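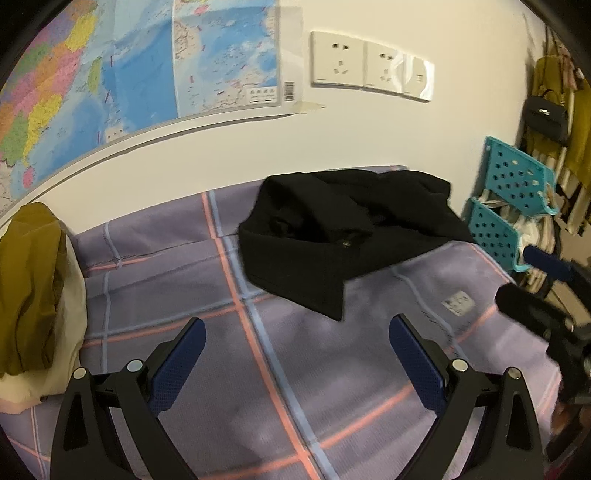
Search this site Go

Spare bedding wanted as Didard guest house gets ready for winter

Anyone with a linen closet that no longer quite closes may like to hear from the Enora Street guest house in Didard, which is asking neighbors for clean sheets, blankets and pillowcases before the cold weather sets in.

The house gives a bed to families who have a relative in the hospital up the hill, and it has been doing that, quietly and very kindly, for longer than many of us have lived in town. Last year it put people up for 671 nights, and 322 of those fell in the winter months, when the mountain road is slow and driving home after visiting hours is a miserable business. Every stay means a fresh bed, and after so many trips through the washer even good cotton wears thin in the middle!

Twin and full sizes are the most useful, though queen sheets will find a home too (the two downstairs rooms have the bigger beds). Colors and patterns don't matter one bit, and a set with a missing pillowcase is perfectly welcome. Please wash everything first, and leave out electric blankets and feather pillows, which the house can't take.

Bags can be dropped off at Limsakul Bakery on the square until 6 p.m. through the end of November, or at the side door of the Nitico Laundromat, which has offered to wash the whole lot for free and deserves a big thank-you. If you can't get out, leave a message at the guest house and a driver will stop by on one of the afternoon rounds, usually after 4.

Towels were collected in the spring and there are plenty of those for now.

Share 4 Comments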